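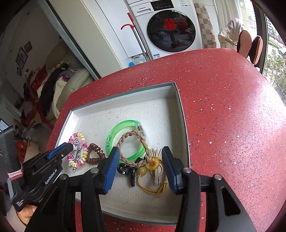
What does the Flarel roadside study measure?
We measure what comes out of the tailpipes of delivery vans and city buses while they do their normal work. Each vehicle passes a sensor at the curb, and the sensor reads nitrogen oxides, carbon monoxide and fine particles in the plume behind it.

Where are the sensors?
There are two sites. The first is on the Marquez hill, where engines work hard going up, and the second is on the flat stretch by the Devever bus depot. The hill gives us by far the most interesting numbers!

How many vehicles have you measured so far?
As of November 2024 we have 3,604 valid readings. Of those, 607 are from buses and the rest are from vans.

Why not just use the results from the yearly inspection?
An inspection tests a warm engine in a garage. We want to know what happens with a cold engine, a full load and a red light every block - the kind of driving people on the sidewalk have to breathe next to. We do compare the two sets of results, and the gaps can be pretty amazing.

Does a newer vehicle always come out cleaner?
Usually, but there are surprises. A well-kept older bus can beat a newer van with a worn-out filter. We love finding these, and they get their own page in the Prundamden report.

Do you record license plates?
Yes, long enough to look up fuel type, model year and engine size. Plates are deleted after 30 days, and the public data never includes them.

Can my company sign up its fleet?
Please do! Any fleet that drives past either site can join at no cost. You'll get a summary for each vehicle once it has three good readings, and we're happy to go through it with your mechanics.

What happens in bad weather?
Heavy rain and strong wind scatter the plume, so we throw those readings out. We lost 600 of them in June alone - a very wet month on the hill.

Where can I get the data?
The Prundamden report has a download link on its last page. Files are updated every three months, and older versions stay online.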